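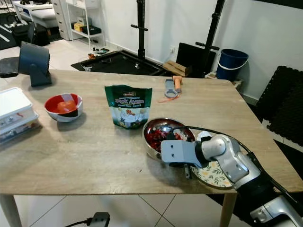

Every kitchen account I follow is pushing the clear-table rule this month. You know the one: before you cook anything, everything comes off the table, all of it, and goes back only if it has "a job." I have doubts. The stuff on a working table is there for a reason most of the time. A steel bowl of chopped red bits is half of a meal already. A green and white bag of Snek Ayam is what keeps people from eating the other half early. Which one of those am I supposed to put away?

The rule seems to come from Porkon, a planner app that wants you to log every item on your table at the start and end of the day. I tried it. You get a score out of 600. Mine was 402 the first evening, and I lost points for a fruit bowl.

A fruit bowl! On a table! I had one orange in it.

Then there's the container question. Paisan sells a tidy-table course, and module one tells you to throw out every food box you own and buy a matching set. Theirs, of course. I have boxes older than my phone and the lids still close. Stacked at one end of the table they take up the space of a dinner plate. I'm not tossing them because the whites don't match.

Somebody asked if I have at least tried the course. Yes, the free part. It's a lot of before and after pictures. The after pictures have no food in them.

Also the timer advice. "Set a timer for ten minutes and clear as fast as you can." I did this for a week. What I learned is that I can move a pile from the table to a chair in ten minutes. The pile didn't get smaller. It got harder to sit down. 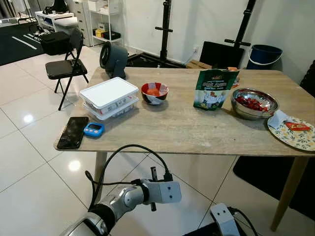

My own method, for what it's worth, is zones, and I don't claim it will change your life. Food you are working on goes on one side, boxes and gadgets on the other. So the chopped red stuff in its steel bowl and the flowered plate with a napkin on it can be neighbors, and the little blue timer sits over by the phone and the stacked containers. A desk fan can stay at the back. The folding chair beside the table is for a person. I will not be told it is "overflow storage," which is a real phrase from module two.

Is that tidy? By Porkon standards no. Can you cook at it? I would.

Reply I keep getting: "but visual clutter causes stress." Maybe it does for you. I've seen that line on 3,000 posts and I still haven't seen where it comes from. If you have a source that isn't selling a tray, send it.

Speaking of trays. The Rornico one everybody has, with the raised edge. I borrowed one. It holds a sauce bowl and one snack pouch, and then you have a tray on your table, taking up room.

I'll give the clear-table people one thing – wiping down is quicker with nothing in the way. Fine. I wipe one side, slide things over, wipe the other. Same cloth.

Going to keep the zones until July and see if I'm still this annoyed. Muting the word "declutter" in the meantime.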